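Hanging and Drying Knitwear — Common Questions

Can I hang a sweater on a plastic hanger?
A light one, yes. Thin white plastic hangers are fine for fine-gauge tops and cotton knits. Heavy wool should be folded, or it will grow at the shoulders. If you only have thin hangers, fold the sweater in half lengthwise and drape it over the bar.

My sweater slides off the bar. What can I do?
Use a clip. Any smooth plastic clip will do, and a bright color is easier to find when it drops into the basket. Pinch a fold of the fabric at the hem and don't stretch it.

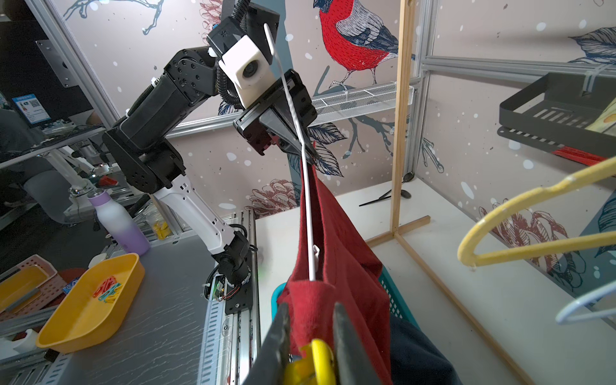 Leave the clip on no longer than overnight. On soft yarns it can leave a mark, which usually comes out with a little steam.

Should I sort before I hang?
Dark red and navy can share a basket once they are dry. Keep them apart while damp — red dye travels.

What kind of basket is best?
One with slatted sides. Air gets through, and clothes that sit for an hour don't start to smell.

Will a wire shelf hold a row of sweaters?
It depends on how the shelf is fixed to the wall. Check the rating that came with yours. Folded knits can sit on top, but put down a liner first or the wires will leave lines.

How many sweaters can I stack?
We suggest 3. The bottom one creases after that.

Who answers these questions?
Marlene Leclerc and Kulsoom Rajput at Clistside. Page last updated August 6, 2020.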